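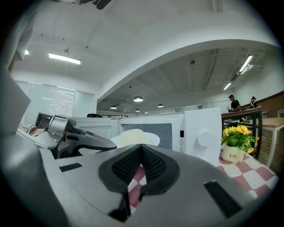
Site Visit Report: Demonstration of Hand-Held Grippers at Danholm
Course project, Unit 5
September 25, 2021

1. Purpose

The visit was arranged to observe how manipulation tasks are recorded with hand-held grippers before any of the recordings are used on a robot arm. Our project group is designing a jaw for light household objects and needed to see comparable tools in use. The demonstration was given by Plikix at its Danholm site during the open day.

2. Setup

The stations were dressed as parts of a home. The one we followed had a microwave oven with a dial knob, a red-and-white checkered tablecloth, a straw hat, and a white pot of artificial sunflowers. The operator holds one gripper in each hand, and each gripper carries its own camera. The host stated that the Folen software aligns the two video streams after the session and discards any recording in which tracking is lost.

3. Procedure

Each task is written on a card. The operator reads the card, starts the recording, performs the task once and stops. Objects are then moved to new positions by hand. According to the host, a task is considered complete at 192 accepted recordings, and a trained operator needs 300 to 400 attempts to reach that number. Most rejections are for speed. Operators new to the tool move faster than the tracking allows.

4. Observations

4.1 Soft objects. A hat brim deforms under the jaw and the contact point shifts during the lift. The host advised gripping at the crown.

4.2 Viewing angle. With a camera mounted on the gripper, the body of the tool fills the lower part of the view. Objects close to the jaw can be hidden by it. Our Khoo prototype has a wider housing and would lose more of the view.

4.3 Fatigue. Operators change over every half hour. The weight of the tool was not given to us.

5. Changes to the Khoo prototype

The housing will be narrowed at the front. The camera mount will be raised and tilted down, and the view checked again with a plate and a cup. Jaw force was not measured during the visit and remains open. A request for the force data was sent to Plikix in writing.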